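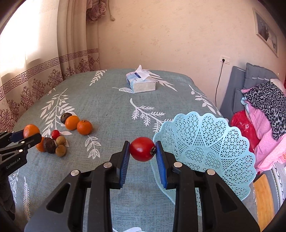
A red tomato held between two blue ribbed pads.

How to speak at a school board meeting

Last updated: September

I'd put this off for years, then Priraslow's board floated closing our middle school library and I finally signed up. Grab your slot early – ours opens online at 9 a.m. and the list fills fast. You get 2 minutes, so write it out! My first draft was 1000 words (way too long) and I cut it to 193.

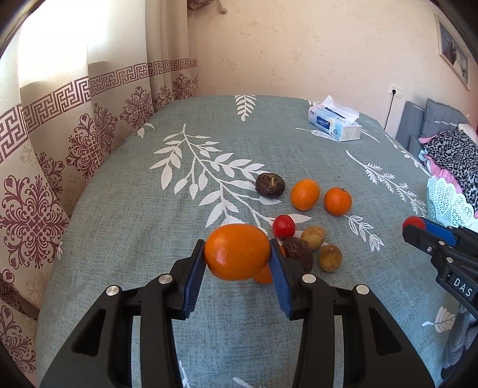
Large orange, lifted just off a leaf-print bedspread.

Start with your name, your school and the agenda item number, then say what you want the board to do. I asked them to keep the Toltine Middle library open and mentioned the 149 parents who'd signed our letter. Read it aloud with a timer the night before, and bring a printed copy for the clerk – mine wanted it before the meeting started.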